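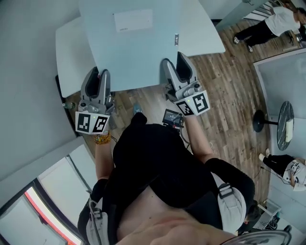
Renzo Sartori maintains that a shared room should be judged by its tables at four in the afternoon, when the morning's good intentions have worn off and people put things down wherever there is space. It was a view heard several times during the refurbishment of the ground floor at Lemberg, and it shaped much of what was bought.

The room covers 205 square metres and serves as workroom, meeting place and passage to the rest of the building. Under the previous arrangement it held long grey benches fixed in rows. These have been removed. In their place are separate tables of differing shape, among them a light blue one, a white one with a curved edge and a round side table with a black marble pattern and a pedestal, wide enough for a cup and little else. The wooden plank floor has been kept throughout.

Colour was the subject of some disagreement. The architects, Stilier, had proposed white for every surface. Members objected that paper was easily lost on it, and a white sheet does stand out plainly against the blue. Florian Bouvier, who drew up the final layout, agreed to the change on condition that the walls remained pale.

The side tables were added late. A survey of members in May had found that drinks were the commonest cause of damage to documents, and the supplier, Gretura, was asked for a small table that could be moved with one hand. Bottles remain a difficulty. Members are asked to stand them on a side table, although many still prefer the floor, where they are apt to be kicked.

Walking routes received equal attention. The way to the glass doorway is to be kept free of chairs and bags, and cables should run along the wall wherever their length allows. Members who work standing are asked to leave room behind them for others to pass.

The furniture cost 2,655 euros for the large tables and 700 for the side tables, delivery included. Jayson Calimlim has asked that any scratch be reported on the day it is noticed, as Bedoya, the firm responsible for repairs, attends only once a month. A second order, for stools, is under discussion.

Magazine > Interiors > Shared Rooms
Filed under: Furniture, Workrooms, Members' Spaces
This site uses cookies to remember your reading preferences. Accept | Manage settings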